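그루렐(Grurell) 장난감 대여점, '낱개 부품' 대여 토요일부터… 볼트·너트 봉투째 빌려준다

플레도트포트 비사빌점 먼저, 신청 181가구

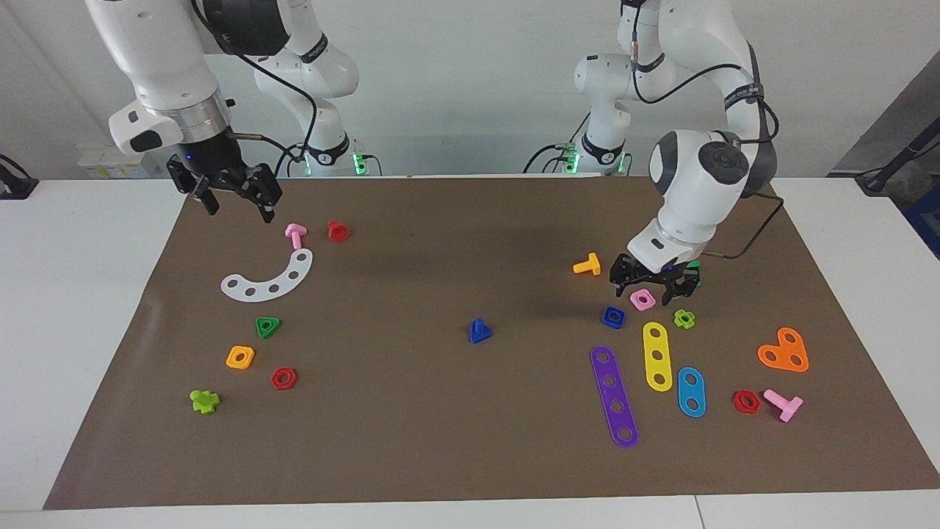
플레도트포트(Fledotport) 비사빌(Bisarville) 상가 2층. 장난감 대여점 그루렐이 이번 토요일 오전 10시부터 플라스틱 조립 장난감 부품을 낱개로 빌려준다. 지금까지는 상자째로만 됐다. 세트 하나 통째로 빌리고, 통째로 반납. 하나라도 빠지면 그 상자는 선반에서 내려왔다.

앞으로는 다르다. 너트 몇 개, 못 몇 개, 구멍 뚫린 판 한 장. 필요한 것만 종이봉투에 담아 간다.

대상은 '마르와트(Marwat)' 시리즈. 유아용 조립 부품이다. 손에 쥐기 좋게 큼직하고 색이 진하다. 삼각 너트, 사각 너트, 육각 너트, 머리가 T자로 생긴 못, 동그란 구멍이 줄지어 난 판. 판은 곧은 것도 있고 활처럼 휜 것도 있다. 서로 끼우고 돌려서 수레도 만들고 다리도 만들고 뭔지 모를 것도 만든다.

대여점이 이번에 내놓는 부품은 모두 480개. 전부 짝 잃은 상자에서 나왔다. 설명서 없는 것, 상자가 찢어진 것, 너트만 남은 것. 창고에 쌓여 있던 걸 지난달부터 꺼내 씻고 말리고 나눴다고 한다.

"버리자는 얘기도 있었어요. 근데 멀쩡하잖아요. 깨진 게 없어요. 짝만 없는 거지." 대여점 직원의 말이다. 상자 하나에서 육각 너트 하나만 없어져도 그동안은 대여 불가 딱지를 붙였다고. 그런 상자가 창고 한쪽 벽을 채웠다.

신청은 이미 받았다. 비사빌점 회원 중 181가구. 접수 창구를 닫은 뒤에도 전화가 왔는데 그건 다음 회차로 넘겼다. 새로 가입하는 사람도 다음 회차부터 된다.

빌리는 방법은 이렇다.

창구에서 봉투를 받는다. 갈색 종이봉투. 겉에 칸이 인쇄돼 있다. 너트, 못, 판, 기타. 담은 만큼 칸에 숫자를 적고 직원과 같이 한 번 센다. 기간은 상자 대여와 같은 4주. 연장은 한 번. 반납할 때도 같이 센다.

모자라면? 일단 벌금은 없다. 대신 다음번에 빌릴 수 있는 수가 그만큼 줄어든다. 소파 밑에서 찾아오면 다시 늘어난다. 실제로 시범 기간에 그런 집이 있었다. 소파 밑이 아니라 세탁기 뒤였다고 한다.

한 번에 담을 수 있는 양은 봉투 하나. 개수 제한은 따로 없고 봉투 입구가 접혀야 한다. 판을 여러 장 넣으면 안 접힌다. 그래서 판은 사실상 한두 장이다.

분류 기준을 두고는 말이 좀 있었다. 처음엔 색깔별로 나눴다. 분홍끼리, 연두끼리, 파랑끼리. 보기엔 좋았다. 그런데 아이들이 통 앞에서 한참을 헤맸다. 육각 너트를 찾는데 빨강 통도 뒤지고 주황 통도 뒤지고. 결국 모양으로 바꿨다. 삼각은 삼각끼리. 사각은 사각끼리. 십자 모양 부품은 수가 적어서 기타로 들어갔다.

부모들 쪽 의견은 갈렸다. 시범 기간에 써 본 한 회원은 "집에 있는 세트에서 너트가 자꾸 없어지는데 그것만 채울 수 있어서 좋다"고 했다. 다섯 살 아이가 수레바퀴를 하나 더 달고 싶다고 해서 못이랑 너트만 빌려 갔다고. 다른 회원은 걱정이 있었다. 집에 원래 있던 부품하고 섞인다는 것. 똑같이 생겼으니 당연하다. 이 회원은 빌려 온 봉투를 열 때 식탁에 큰 종이를 깔고 그 위에서만 놀게 한다고 했다. 놀이가 끝나면 종이 위에 있는 것만 봉투로. 집 것은 상자로.

대여점도 이 방법을 안내문에 넣었다. 종이 한 장 깔기. 신문지도 되고 포장지도 된다. 밝은 색 부품은 갈색 종이 위에서 제일 잘 보인다는 게 직원들 의견인데, 연두색은 좀 갈린다. 부품 표시 스티커를 붙이자는 제안도 나왔지만 안 하기로 했다. 작은 너트에는 붙일 데가 없고, 아이들이 떼어 낸다.

세척은 반납 때마다 한다. 미지근한 물에 주방세제, 솔로 구멍 안쪽까지. 구멍 뚫린 판이 제일 손이 간다. 구멍마다 뭐가 끼어 있다. 점토가 많고 가끔 밥풀. 말릴 때는 구멍이 아래로 가게 세운다. 눕혀 두면 물이 고인다. 시범 기간엔 이걸 몰라서 판을 두 번 닦은 날도 있었다고.

작은 부품이니 나이 기준도 있다. 세 살 미만 아이가 있는 집은 창구에서 따로 안내를 받는다. 빌릴 수는 있다. 제일 작은 원통형 너트는 빼고 담아 준다.

비용. 회원은 연회비에 포함이고 봉투값은 없다. 봉투는 다시 쓴다. 찢어지면 새로 준다. 비회원은 낱개 대여를 이용할 수 없고, 매장 안 탁자에서 써 보는 건 누구나 된다. 창가 쪽 자리는 오후에 볕이 세니 오전이 낫다.

비사빌점 말고 다른 매장은 아직이다. 항구 쪽 매장은 선반 공간이 없고 역 앞 매장은 10월에 내부 공사를 한다. 공사 끝나고 검토한다는 정도. 날짜는 안 나왔다.

기증도 받는다. 마르와트 부품만. 다른 시리즈는 나사 굵기가 달라서 안 맞는다. 억지로 끼우면 끼워지긴 하는데 안 빠진다. 시범 기간에 그렇게 한몸이 된 못과 너트가 창구 옆 접시에 놓여 있다. 빼 보고 싶은 사람은 빼 보라고 써 붙여 놨는데 아직 그대로다.

기증할 때는 씻지 않고 가져와도 된다. 상자도 필요 없다. 금 간 것, 이로 심하게 씹힌 것은 받지 않는다. 살짝 씹힌 건 받는다. 현재 제일 모자란 건 못이다. 너트는 넉넉한데 끼울 데가 없다는 얘기가 시범 기간 내내 나왔다. 긴 못이 특히 부족하고 짧은 못은 그나마 낫다. 대여점은 가을까지 기증으로 부품 200개를 더 모으겠다고 밝혔다. 그중 절반은 못이었으면 한다고.

설명서는 복사본을 비치한다. 다만 설명서대로 만들려면 부품이 다 있어야 하는데 낱개 대여로는 그게 어려울 수 있다. 그래서 직원들이 종이 카드를 새로 그렸다. 너트 몇 개와 판 한 장으로 되는 것들. 시소, 문, 저울 비슷한 것. 휜 판을 바닥에 놓고 흔들면 흔들배가 된다. 카드는 창구에서 골라 봉투에 같이 넣으면 되고 반납할 때 같이 돌려준다. 카드는 젖으면 못 쓴다. 코팅은 안 했다. 예산이 없어서라고.

상자째 대여도 계속한다. 없어지는 거 아니냐는 문의가 많았다는데, 그대로다. 부품이 다 있는 상자는 상자로 나가고 하나라도 빠지면 낱개 통으로 간다. 반대로 낱개 통에서 짝이 다 맞춰지면 다시 상자가 된다. 시범 기간 동안 그렇게 되살아난 상자도 나왔다. 뚜껑은 다른 세트 것이라 그림하고 내용물이 다르다. 겉에 메모가 붙어 있으니 확인하고 빌리면 된다.

첫날은 혼잡이 예상된다. 세는 데 시간이 걸린다. 시범 기간에도 봉투 하나 세는 데 한참 걸려서 줄이 계단까지 갔다. 이번엔 세는 탁자를 하나 더 놓고 칸이 나뉜 쟁반을 쓴다. 쟁반에 올려놓으면 한눈에 보인다. 신청 가구에는 시간대를 나눠 문자로 보냈다. 문자를 못 받은 집은 오후에 오면 된다고.

유모차는 1층에 두어야 한다. 계단이 좁고 승강기는 상가 뒷편에 있다. 주차는 상가 뒤. 토요일은 장이 서는 날이라 오전 일찍 차는 편이다.

접수 및 문의는 그루렐 비사빌점 창구. 점심시간에는 전화를 안 받는다. 반납함은 문 옆에 있지만 낱개 봉투는 반납함에 넣으면 안 됀다. 같이 세야 하니 창구로 직접. 반납함에 넣은 봉투는 직원이 혼자 세고 그 수로 처리한다.

다음 회차 신청은 첫 봉투들이 돌아온 뒤에 받는다. 일정은 매장 문 앞과 회원 문자로 공지.

(비사빌 생활면)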